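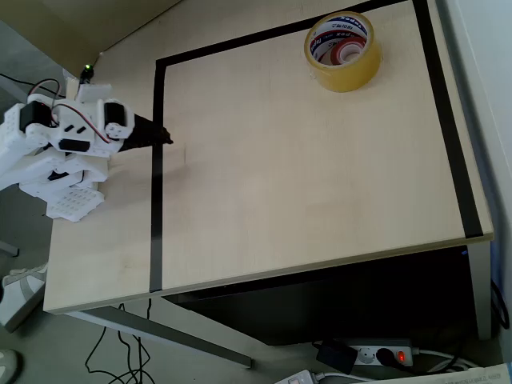 Buy the spare servos on the same order as the arm, Peltbridge urged when we shared our first budget, or you will pay for shipping twice.

4.2 Planning the equipment budget

We took that advice gladly! Our ceiling was $928 per station, and the arm took $398 of it. What surprised us is how far the rest can go. The work area in Figure 3 is black tape on a desk, and the arm pairs 3D-printed parts with small hobby servos, so a replacement bracket is a print job and a servo is a small line on the order form.

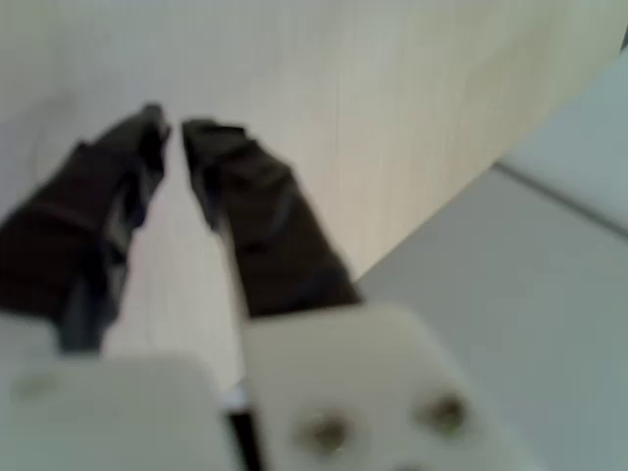 Magaña Lab, Brondley
Section 4.2, continued

Figure 4. Gripper fingers with their dark, creased covering.

Finger coverings get their own line in the plan. We set aside up to $40 per station for them, bought from Plasell along with the screws. A first draft had put the ceiling at $800, with no spares at all, and we are very glad we raised it. For a lab pricing its first station, we would start with the parts that touch the objects and work back toward the base.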